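Thursday

Up at half past five and at the chapel before it was light. The wind had dropped in the night, so Tralo rang to say the lift was on. They had already put us off twice and I didn't quite believe it until the crane turned in past the post office.

The bell weighs 400 kilos and the louvre opening is 27 metres up, on the side facing the cemetery. The frame had been unbolted earlier in the week, all but the last two bolts, which were rusted solid and had to be cut. I stayed on the ground with the radio and kept the path clear. A few people from Gevholm had come to watch and stood along the wall with flasks.
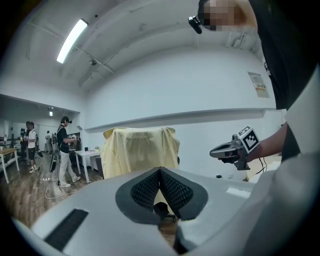
The first try was no good. The strap slipped on the shoulder of the bell when they took up the weight, so it was set down again on the timbers and they went looking for something to pack it with. Old carpet was what they used in the end, doubled over. It held, but I'd like something better for when the bell goes back up. The two dark pads in the photo are closer to what I have in mind, with textured black mesh on the face and a thicker rubber rim round it. Ours would need to be a good deal bigger. I have written this down for Tralo and will ask if they stock anything of the kind.

The second try went without trouble. It took 14 minutes from the tower to the back of the lorry, and most of that was spent turning the bell to get the lip past the stone.

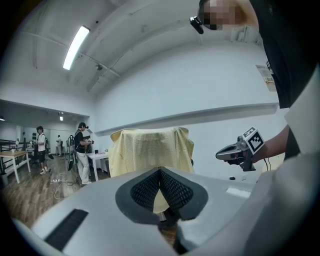 Once it was down I could get a proper look at the crack. It starts at the rim and runs up further than we had thought from the ladder. The man from Flarner tapped round it and said it can be welded, but he wants it in the workshop before he gives a price. I asked how long. He said 20 weeks if the metal is sound – longer if not. That means no bell at Easter, and someone will have to tell the choir.

The lorry left just before eleven. We boarded up the opening against the pigeons and swept the stairs.

Zulu had been shut in the vestry all morning and had chewed the end off a kneeler. Took her home the long way by the river. Soup, then slept in the chair until four. Must return the radio tomorrow and find the key to the tower door, as it isn't on the hook.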